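Anberg, 7 April 2021

Zikby opens its teaching bench to outside kitchens, and I get to tell you about it

FOR IMMEDIATE RELEASE

I run the teaching side at Zikby, and today we're opening the Jusel bench program to food businesses that want to try showing a robot arm a job without writing a line of code. I asked if I could write this release myself, so it's going to sound a bit more like me than the usual ones do. Sorry to the editors who like them short!

The idea behind Jusel is simple enough. You know how to do something in your kitchen, and you'd like an arm to do part of it. You come to our shop in Anberg, you stand at the bench, and you show it. Some people take hold of the arm and move it through the job by hand. Others would much sooner sit back and drive it by remote control, which is slower at first but gets easier on the shoulders after the first hour (I'm in this camp, and I've been teased for it). Either way we record what the arm did along with the views from the cameras, and those recordings are what the arm learns from.

We've been doing this in-house since February, mostly with pots. I have become extremely fond of pots. They look like the easiest thing in the world to a person who cooks, and then you try to lift a lid by remote control and find out how much your fingertips were doing for you. A knob is one kind of grab and a side handle is a completely different one. Reaching inside without bumping the rim is another skill again, and I bumped a lot of rims before I got it.

What does a visit look like? Each booking is 2 days. On the first morning we talk through your task and cut it down to a piece small enough to teach. Most people arrive with something like "make the buns," and by coffee we've got it down to "pick up the bun and put it in the steamer," and that's plenty, believe me. Then you practice. We don't record anything until you're comfortable, and if you want to spend the whole morning just moving the gripper up and down over the table, go ahead, I did.

After that we ask for 20 good showings of the same task. By good I don't mean perfect. A little wobble is fine, and a second try at a grasp is fine too, as long as you get there in the end and we can tell what you were going for. We do throw out the ones where somebody stopped halfway to answer the phone. Between showings you move things to a different spot on the table, so the arm doesn't just memorize one place. We lay out squares in blue tape to help with this. Pick a square, put the pot in it, go again. It sounds fussy and it saves a great deal of arguing later over where the pot was meant to be.

On the second day we play the recordings back together and you tell us which ones you'd be happy to see in your own kitchen. I love this part. People who've been cooking for years watch their own hands come back through an arm and start correcting themselves out loud. You'll go home with your recordings, plus notes from us on what we'd teach next and what we'd leave to people for now. If your task is a bad fit for an arm, we'll put that in the notes too.

Ammann, our partner on the program, looks after the mounting and the benches, and they've been very patient with my requests to shift things over by a thumb's width. They'll also visit your site afterward if you decide you want a bench of your own. That part is separate and there's no obligation to do it.

A few practical things, and then I'll let you go. We have 12 places in this first round. Groups can bring over one person (please do, it's tiring work and you'll want to swap), and everyone who plans to drive the arm goes through the safety talk first, including where the stop button is and when to hit it. Closed shoes, please. Bring your own cookware if your task depends on it, because a handle that's a little fatter than ours can change the whole grip. We can supply basic pots and play ingredients, so if you'd rather keep your recipe to yourself, that's no trouble at all. Nothing made on the bench gets eaten.

You don't need any background in robots. You do need to know your task well and be willing to do it again and again while I stand next to you saying "one more."

Applications are open now through the Jusel page on the Zikby website. Tell us what you make, which step you'd like to teach, and whether you think you'd prefer hand guiding or remote control. You can change your mind about that last one when you get here, and plenty of us have. Press visits can be booked through the same page, and yes, reporters are welcome to take a turn.

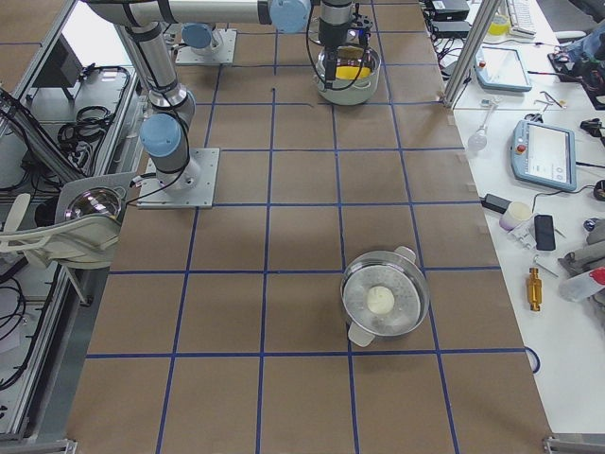
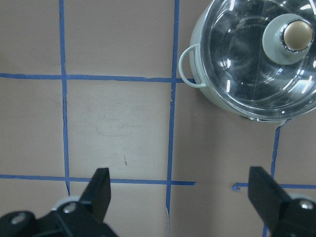 Pots and blue tape squares at the Jusel teaching bench. Free for press use with credit to Zikby.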